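Altport: New Album "Nutance" Out Now

USTESVILLE, 2019-03-05

Hi, it's me, the person who is Altport. My label, Prins, asked for a press release in the third person, with phrases like "the acclaimed Ustesville producer," and I got two sentences in before I felt like I was writing my own obituary. So you're getting it straight from me, and they've been very nice about it!

The news first: my second album is called Nutance, it's out today on Prins, and you can get it as a download or on cassette. There are 200 tapes, with pale blue shells and a fold-out insert that has all the lyrics on it (typed by me, so forgive the commas). The whole thing runs 40 minutes, twenty a side, and yes, I trimmed the fade on the last song to make that work.

If you heard the first record, you know it was mostly slow, foggy instrumentals with a lot of tape hiss and one song where I mumbled. This one has singing on it. Real singing, with choruses! I spent most of my life thinking of my voice as something to hide under a delay pedal, and then last winter I wrote a tune called "Salt Window" that just fell apart without words. I tried it with a flute patch, I tried it with a guitar, and finally I sang it into the cheap mic I use for demos at one in the morning with the heat off so the radiator wouldn't clank. That take is the one on the album. You can hear me sniff before the second verse.

After that the rest came pretty fast, for me anyway. Most of the songs were finished by December, and I spent the holidays mixing on headphones in my parents' basement. The sound is still hazy, I'm never going to make a clean record, but there are drums you can move to on at least half of it. I was listening to a lot of old freestyle and some very sad country while I worked, and I think both got in. "Turn Lane" is the fast one. "Every Porch" is the one my friends keep asking me about, and all I'll say is that it's about a real street and I don't live on it anymore.

What does Nutance mean? I made it up. I misread my own handwriting on a lyric sheet (the word was "nuisance") and liked the mistake better than the line. It's also the name of the last track, six minutes of one organ chord slowly going out of tune while I sing the same four lines over it. Prins let me keep it at full length, which is one of many reasons I love being on a small label.

For the gear people, because you always write to me: it's one analog polysynth with a sticky low F, a drum machine I bought from a neighbor, a nylon-string guitar, and the organ, which belongs to a church hall across town and had to be recorded between choir practices. Everything went through a four-track cassette machine and then into the computer. There are no samples this time. I wanted every sound to be something I'd had my hands on, even the ugly ones, and there are a few truly ugly ones on side two.

Now, shows. I'm playing 3 dates this spring, starting with a hometown one in Ustesville, and the other two will be announced on the Prins page as soon as the rooms are confirmed. It'll be just me, the synth, and the drum machine, plus a backing tape for the harmonies (I can't sing three parts at once, I've tried). The set is the whole new album in order with a couple of old songs at the end, and I'll have tapes with me if any are left.

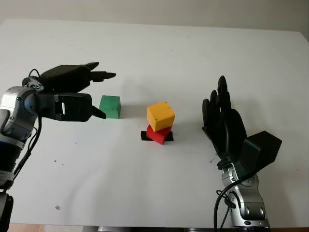
The live setup has been the hardest part of all this, since I built these songs one layer at a time and never thought about playing them in front of people. I've been rehearsing most nights, working out which lines I can play with my left hand while my right is busy with the faders. My dream is to get it all onto one plain white table like the one in the photo, scuffs and all, with the cables hanging down the side in loops. Right now I need two tables and a chair. I've dropped the guitar from "Turn Lane" and moved the bass line over to the synth, and to my surprise I like it more that way, so if you come to a show you'll be hearing a version that isn't on the record.

Press and radio folks: write to Prins for a download of the full album, the lyrics, and the cover art at print size. I'm happy to do interviews by email or phone, and I'll do college radio at any hour you like. If you only have time for one song, please play "Salt Window." If you have time for two, play "Every Porch" after it.

Track list

Side A
Salt Window
Turn Lane
Good Coat
Every Porch
Low F

Side B
County Pool
Half the Choir
Sugar on the Stairs
Nutance

Nutance by Altport is out now on Prins, on cassette and download.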